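# The pile on the bed

I have a theory that you can tell everything about a household from where the clean washing goes. My mother's went straight into the airing cupboard, folded, still warm. Mine goes on the bed, where it sits until bedtime, and then it goes on the chair, and I think we all know about the chair.

So back in January I decided to learn to fold properly. I'd signed up for an evening class at the Tyagi rooms in Brukedwood (19 pounds, tea included, biscuits not), expecting to be told off, and I had a lovely time! We began with tea towels, moved on to shirts and finished on the fitted sheet, which I still can't do and have made my peace with.

What stuck with me was the bit about knitted cotton. I'd always treated tops like paper, all sharp creases and pressing down hard, and then wondered why they slumped over in the drawer. Soft knits want smoothing first. You lay the thing out on the bed, run your hands from the middle to the edges and find the hem, and once the hem is straight the rest tends to follow. Skip that and you're folding wrinkles into wrinkles.
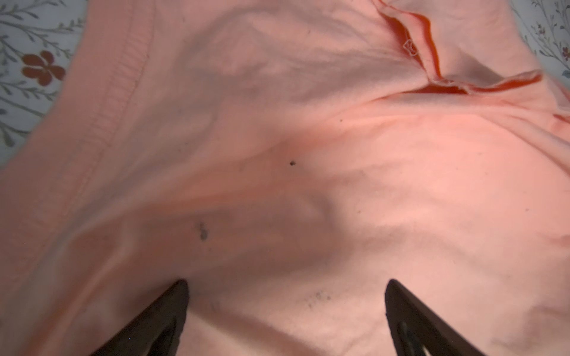

The bed really is the best place for it, whatever the ironing board people tell you. It's the right height for my back, it's big enough for a whole jumper with its arms out, and if you start a pile on it at four in the afternoon you have to finish before you can sleep. I did try the kitchen table for a fortnight. There was jam.

My other change was the drawers. I'd been eyeing up the Pluvwood dividers for ages and finally bought a set of 8, and I now stand my tops on their ends like records in a shop, pale colours at the front, dark ones behind. It took a whole wet afternoon and two goes (I'd put them in the wrong way round and the drawer wouldn't shut). I can see every single thing I own now, including a mustard cardigan I'd have sworn I gave away.

Socks remain a disgrace. I've bought a little basket for the odd ones from Prarnis, and it's already full.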